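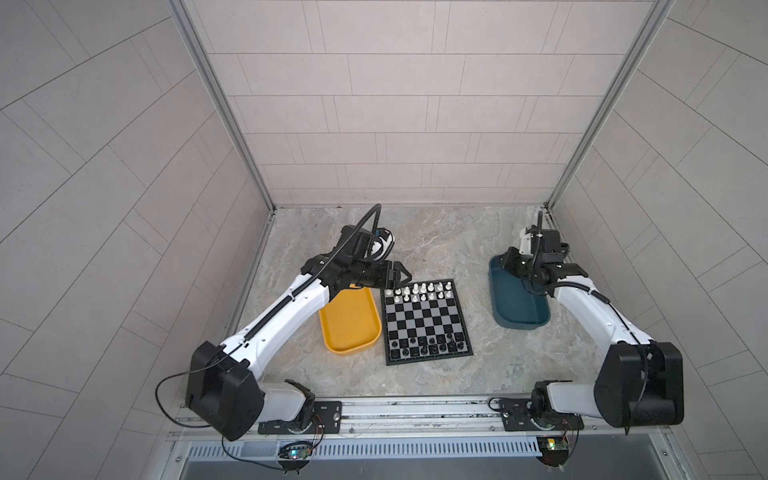
*Two arms, one chess set, two empty trays.*

Putting away a chess set is a chore my niece has done since she was four. She does it badly, with a bishop under the couch most weeks, but she does it on a rug, in bad light, while arguing with her brother. I bring her up whenever somebody tells me the household robot is a couple of years off.

I've been hearing "a couple of years" for a long time now. Last August I sat through a talk by Eero Turunen of Talliso, who builds arms a lot like these and is more careful than most people in his line of work. He gave a success rate of 88 percent on a tidying job. The room was impressed. I did the sum on the back of my program. A chess set has 32 pieces, and if 88 percent is the rate for each piece, you should expect three or four of them to go wrong every time you clear the board. When I asked him which kind of rate it was, he said it depended on the task, and then we broke for coffee.

Look at how much has been settled in advance. The arms are bolted to a rail. There are walls on three sides. The pieces are standing in their rows and the trays are right next to the board. I don't blame anyone for working this way, and a chess piece is a fair test of a gripper: small, round on top, easy to knock into its neighbor. But my kitchen isn't tiled off from the rest of the house, and the dog walks through it.

Shop floors are supposed to be the easier case. Augustina Aidoo runs a packing line at Clastell, and she tried a pair of arms there for three months. On the cartons they were fine. On the returns table, where things come back in whatever bag the customer had lying around, she says a person sorted 40 items in the time the arms took to sort three. She kept the arms on cartons and put the person back on returns, at a slightly better wage.

I think that's where we are, and I wish the people selling these machines would say so. They have a good tool for work that has already been half done by whoever laid it out. Laying it out is the chore. Anyone who has loaded a dishwasher knows most of the job is scraping, stacking and finding the lid.

Show me the same two arms at a kitchen table on a Saturday night, with the pieces mixed in with the crackers and one pawn on the floor. If they manage that, I'll write a different column.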